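3.2 Gripper Setup and Upkeep on the Trirkeck Cell

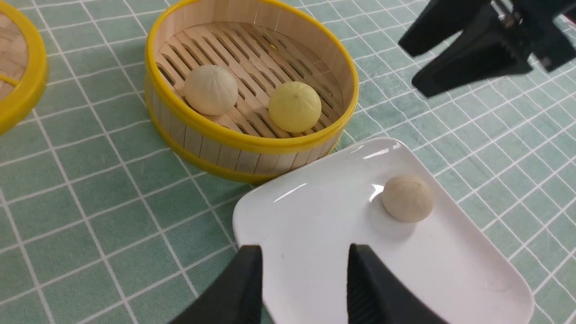

Figure 2. Table layout for the bun task, from the wrist camera of one arm.

The Trirkeck cell has two arms fixed to a shared table, and most of the lost time in our first month came from the fingers. Each arm carries a parallel gripper with black fingers, driven by a Drondeck controller in the base. We kept the same fingers for every task in the study, including the bun task, where the arms work between round bamboo steamers and a white plate. The plate in Figure 2 sits close to the front of the central steamer, with one corner almost touching the lower yellow band, and this left little room for a finger that had drifted from its zero position. A small error in opening width brought the finger into the steamer wall before the bun was reached. We therefore set the zero position by hand at the start of each session, closing the fingers on a gauge block and storing the reading for each arm separately.

Finger wear was checked every 800 grasps. The operator wiped the inner faces with a damp cloth, let them dry, and looked for flattened ridges near the tip. Fingers were replaced in pairs, never singly, as a new finger against a worn one closes off center. Over the whole study the cell logged 2,609 grasps, and we changed one pair on the left arm. The screws holding the fingers were tightened at the same check. One of them had worked loose in March, and for part of a session the left gripper reported a wider opening than it had - those runs were thrown out.

The wrist cameras needed more attention than we had planned for. Glare was the main problem. A glossy plate under overhead light gives bright patches, as on the left side and near the upper rim of the plate in the figure, and with the factory exposure setting these patches spread over pale objects nearby. We fixed the exposure at a lower value and turned off automatic gain. The camera bracket was a part from Prieto, held by 2 screws, and it shifted slightly whenever the cable was pulled. After we tied the cable to the forearm, the shift no longer showed up in our checks.

Camera position was checked with a printed board placed at a marked spot on the table. If the measured offset was above the limit given in Section 3.1, the full calibration was run again using the Clovero toolkit. A full run took 156 seconds per arm and could be done without clearing the table, provided the board lay flat.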